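Ask the lead trainer at Junico what she does all day and she sighs. "I pick up a cup," she says. "Then I put it down. I did it 310 times in July."

Her team teaches robot arms by remote control. The operator holds a handset, the arm copies the hand, and the computer keeps the recording. New hires start in simulation, where a dropped cup costs nothing.

"Everybody thinks they'll be good at it," she says. "They play video games. Give them 10 minutes and they're apologizing to the table."

The hard part, in her telling, is patience. People rush, then hesitate, and the robot learns the hesitating too. "We had one arm that stopped before every grasp – like it was saying grace. It got that from me."

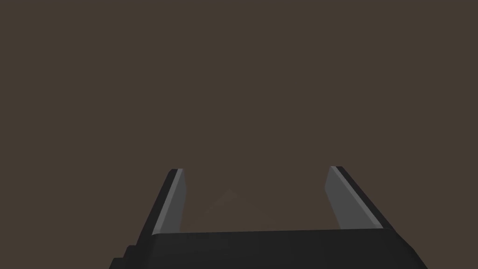
She now makes trainees open the fingers wide and wait before they go near anything. A decent operator needs 90 clean runs before she'll use the data. Her own first batch had 5.

"I kept the bad ones," she says. "I show them to people who ask for a raise."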